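The slow arm on bench two

At Jirneck's refurbishing shed the robots do the fiddly bits now. What's left for the people is harder to put a name to.

By Leonie Costigan

Half past six and the roller door is already up. Kettle on. Pallets of office computers shrink-wrapped to head height, somebody's old insurance branch by the look of the asset stickers. Radio going, too low to follow.

Marama Ormsby has her sleeves rolled and her lanyard tucked into her shirt so it can't dangle in a chassis. Eleven years she's been at this. Side panel off, dust out, memory out, processor out, check, back in, panel on. She reckons she could do it asleep and on a few night shifts probably did.

Since April she hasn't done the processors. An arm does.

"My thumbs are very pleased," she says. "The rest of me is still making its mind up."

Jirneck buys in tired desktops, tests them, swaps what needs swapping and sells them on to schools, clinics and small offices. Used to be all hands. In a good week the shed turned out 430 machines and everybody went home with sore wrists. The plan, the one on the whiteboard by the loo, says 600. Same number of people. No one on the floor was consulted about the 600, it just appeared one morning in green marker.

Last week's total, under it, in a different hand: 429.

"So we've put in robots and gone down by one," says Bevan Dunstan, who runs the floor and has clearly said this to his bosses too. He laughs, then stops. "It's early. Write that it's early."

It's early.

The arms came through Ganesex, which fitted them over a long weekend and sent two people to stay for the first fortnight. One of them slept badly and ate a lot of toast. The other was Lindsay Halliday, who's still here most days and has her own mug, which on this floor counts as citizenship. Her job is teaching the arm, though she doesn't much like the word.

"I show it, it gets it wrong, I show it again. My nephew's learning to drive. Same thing, less swearing."

What goes wrong? Lids, mainly. Cables. Every maker routes the cables differently and some of the machines have been opened before, by somebody in a hurry, and stuffed back together any old how. A person shoves a loom aside with a knuckle without thinking about it. The arm has to be told there's such a thing as aside.

So the work has been cut up. Ormsby opens and clears. The arm takes the processor. She checks after it. Sounds simple and it mostly is, but the rhythm's gone, she says. She used to have a machine from start to finish and now she gets it in slices. Opens three, waits, checks one, opens another. The waiting is the bit she hates. On the old bench you could talk while you worked because your hands knew where they were. Now there's a light to watch.

"You can't get a good story going. It goes amber right at the best part."

Glenys Ngata, on the next bench, is the union rep and has a folder. It's a thick folder. She isn't against the arms, she wants that in print, she's had both wrists strapped and doesn't miss it. What she's against is the grading. A bench technician at Jirneck is paid on how many tasks they're signed off for, and fitting processors is the one that bumps you up. If the arm fits them, do new starters ever get signed off?

Dunstan says yes. Ngata says show me where it's written. He says it's coming. She taps the folder.

There was a meeting on it, 2025-05-17, in the canteen, and it ran well past the end of shift. I wasn't let in. Came out with a promise that everyone now on the higher rate keeps it, and that anyone hired from here on gets a month on the manual benches before going near an arm. Ngata calls that a start. Dunstan calls it settled. You can see were this goes.

The manual benches are down to 2, along the back wall under the high windows. There's a queue to work on them, which surprised management and surprised me. The lad at the end one told me he'd swapped a Friday lunch slot for it. Good light, no amber. You get the odd jobs too, the bent ones and the ones with a biscuit in.

And the money. Pomare, the schools supplier that takes the biggest share of the finished machines, wants them quicker and has been saying so. Their contract is up next year. A rival shed, Futico, is offering quicker already and won't say how. Dunstan brings up Futico a lot, usually while looking out of the window. He thinks it's the arms or it's the door, sooner or later, for the lot of them. Ngata thinks that's what people in his job are always told to think. They've worked together nine years and share a lift home.

I asked to stand at Ormsby's bench for a morning. You get used to the noise fast, it's only a sort of whirr and then a tick. What you don't get used to is the pace. It is slow! Slower than her by miles, on any single machine. The sums only work because it doesn't stop for lunch or go home, and because, once Halliday has it behaving, one person can look after more than one. Once. Nobody's put a date on once.

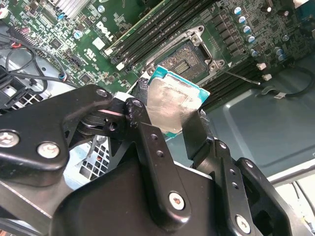

Refurbishment Floor, Desktop Team

Dells are the ones it gets on with best, Halliday says. With the processor held over the socket like that, all the trouble is in the angle. Come down crooked and you can bend the contact pins, and a bent pin means a board in the scrap cage. Ormsby bent her share as a beginner and remembers each one. She leans in every time, even now, even though the rule is to stand behind the yellow tape.

"I want to tip it a wee bit. My hand goes out on its own."

Halliday has started asking her about that. Which way would you tip it? When do you let go? What are you feeling for? Some of the answers go into the settings that same afternoon. Which raises a question Ngata has, yes, got a page on: if the arm gets good because Marama told it how, what does Marama get? So far a day's training pay and a mention in the newsletter. The newsletter spelled her name wrong.

She isn't bitter about it, or not today. She's put in for the next training post, the one working alongside Halliday, more money and a chair with a back. Two others have gone for it as well. Interviews are after the stocktake. She's been practicing her answers on the bus and doesn't rate them.

What would she do if she didn't get it? Stay. Probably. Her sister's on at her to try the hospital stores. But she likes the shed, likes the moment a dead machine beeps and comes up, and the arm hasn't taken that off her. She still gets to press the button.

Ten to three. Afternoon shift coming in, coats on the hooks, somebody asking who had the good torx driver. Ormsby signs her sheet and hands over. Four checked and waiting, one open, mind the loom on that one, it's a mess.

The light goes amber and she's halfway back to the bench before she remembers it's someone else's now.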